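Home | Ask | Laundry | Storage | Log in

Reading time: 3 min

How do you fold single socks so they don't end up in a giant ball?

Hi all! We've just moved to Wodinville and I've finally got a proper table to fold on — a light one with a pale wood grain.
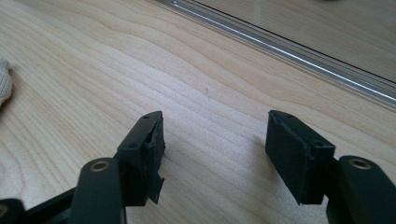

Ekemum Neighbours Help Club — Home & Laundry Team

My trouble is the white socks. I pair them, ball them up, and within 14 days every cuff has gone saggy. I've tried rolling as well (looks lovely, unrolls in the drawer). What do you all do? Also, is there any trick for the odd ones? I feel like I own 1,000 of them.

Posted by Kianoush Karimi, April 2026

3 answers

Ardalan Abbasi wrote:
Stop balling them! It's the turning over of the cuff that stretches it. Lay the pair flat, one on top of the other, fold the toes up to the middle, then fold the cuff down over that. Stand the little packets up in the drawer in a row. Before you start, smooth each one out with your palm, as a sock straight off the pile is usually a crumpled thing and you'll fold the creases in. My mum did hers this way for years and her colour-sorted drawer was a thing of beauty.
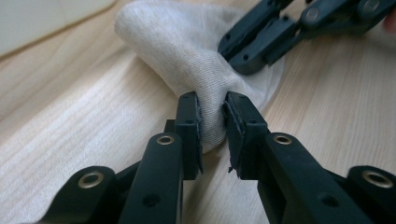 White ribbed sock, pinched at the middle.

Odd ones go in a jar on top of the machine till the end of the month. Then they're dusters.

jindstead_93 wrote:
buy all the same sock. done

Vahidi wrote:
Agree with the flat fold, but I only bother for the good ones. Gym socks get chucked in a basket and everyone fishes out their own — no favourites, no complaints so far.

Related questions
Getting grey out of white socks
Best height for a folding table
Drawer dividers from cereal boxes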